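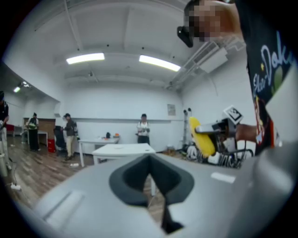 Kayode Akinola told me to start this chapter with the money. People who build a gripper at home, he said, quit over the second parts order and hardly ever over the math, so a book that opens with the math has lost them by page three. I argued with him for a whole evening and then rewrote the opening, so if you like it you can thank him.

Chapter 4
Your First Hand-Held Gripper

Okay, money. My first gripper ate four parts orders before it closed on anything, and two of those orders were the same screws in the wrong length. I kept the receipts in a coffee can, and I still get a little itchy when I walk past that can. The one you'll build in this chapter takes a single order if you read the parts list twice before you click (please read it twice!), plus whatever you can scrounge from a drawer.

What we're making is a gripper with a handle. You hold it, you squeeze the trigger, two soft fingers close on a thing, and a small camera sitting behind the fingers records what happened. Later on, in Chapter 7, the same fingers get bolted to an arm, and the arm tries to do what your hand did. If the fingers on the handle and the fingers on the arm match, life is pretty good. If they don't, you'll spend a month wondering why the arm keeps knocking over cups. I spent June that way.

I build in a shared workshop called Gusdale, and this book leans on the habits I picked up there. You can do all of it on a kitchen table, though. Mỹ Châu built hers between dinner and bedtime in an apartment with one good outlet, and her fingers line up better than mine do.

4.1 Before you cut or print anything

Pick the objects first. I mean it — go get them now and put them where you'll be working. A sponge, a marker, a small box, something round that likes to roll away. The size of those objects decides how wide your fingers have to open, and how wide they open decides nearly everything else in the design. My old gripper, the one I named Gadmont, had a lovely smooth slide and opened 40 millimeters. The sponge I wanted it to pick up was wider than that. I had measured the slide about a dozen ways and never measured the sponge.

Once you have your pile, measure the widest thing in it across the side you'd naturally grab. Write that down, add a bit of slack for sloppy aim, and that's your opening. For the build in this book I use 100 millimeters, and all the drawings assume it. If yours is different, change the rail length and leave the fingers alone.
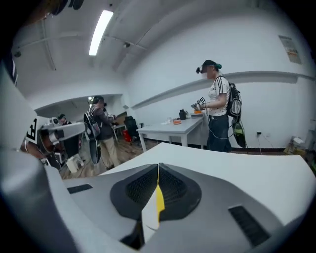

Then do a dry run with your bare hand. Sit or stand the way you plan to when you're recording, reach for each object, pick it up, set it down somewhere else. Do you reach from above or from the side? Does your elbow hit anything? Britta Mühlbauer does her dry runs holding a kitchen tong taped to a bag of rice, which gets her surprisingly close to the weight of the finished thing, and she's usually found one bad habit before she's printed a single part. I skipped this step on two builds in a row. Both times I ended up with a handle angle that made my wrist ache after a few minutes, and you can feel that ache in the recordings: the motions get short and grumpy.

4.2 How many tries is enough?

I get this question more than any other, and I can only tell you what I did. By the time my sponge-and-box task worked on the arm, I had 1,146 recorded tries in the folder. Plenty of them were junk. Lawal Iyamu got a simpler task going with far fewer, but he's careful and he throws the bad ones out the same night, while I let mine pile up and then couldn't remember which ones I'd fumbled on purpose.

So start a notebook. Paper is fine. For each session put down the task, the objects, where the light was coming from, and anything odd, like a loose finger pad or a trigger that stuck. You'll want this when we get to sorting in Chapter 6.

4.3 The parts, in the order you'll touch them

We'll begin with the fingers, even though the handle looks like the natural place to start. The fingers are the part you'll remake the most, and the mounting holes on everything else follow from them. Get out your calipers and the widest object in your pile, and turn to the first drawing.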